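Thread: Fleece as a tablecloth, am I nuts?

bepari_bob
Bought 4 yards of fleece on clearance and the table needs covering before December. My sister says fleece is for blankets and dogs. Opinions?

Etidden
Your sister is right. Gravy goes in and lives there.

cisora17
Disagree! Fleece doesn't fray, so there's no hemming, and I'd pay good money never to hem again. Mine's red, on year two.
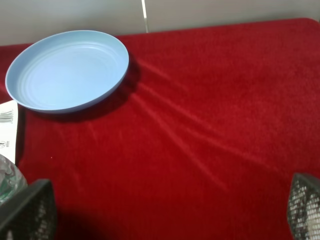
Light blue plate on the red fleece

Etidden
I see creases from across the room. Do you iron it?

cisora17
Iron fleece? Do you want a melted tablecloth? I tumble it on low with a damp towel and then lower my standards.

Flikier
Polyester-cotton blend, 200 wash cycles, still flat. Just saying.

cisora17
Flat and cold, like a bus station cafeteria.
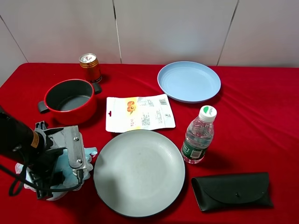
Red pot, red cloth, and a can at the back

Etidden
The pot vanishes into it. You'll be serving soup by feel.

anwara_haque
Moderator hat off for a minute. The trouble with fleece is lint, and fabric softener makes it worse by coating the fibers. Skip it, wash inside out, cold. For crumbs, a barely damp rubber glove beats any roller. 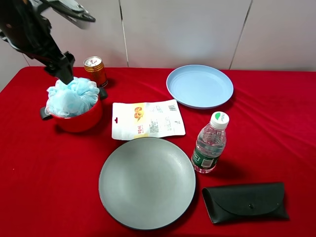
Color is the other thing, and Etidden has a point there. Red on red looks like a mistake. Pick one pale shade and repeat it, something like the light blue of that mesh sponge, in the napkins and maybe a runner. Then wash the red separately the first few times, unless you want pink napkins.

bepari_bob
It's brown. The fleece is brown.

Etidden
Then the gravy question is settled. Buy more.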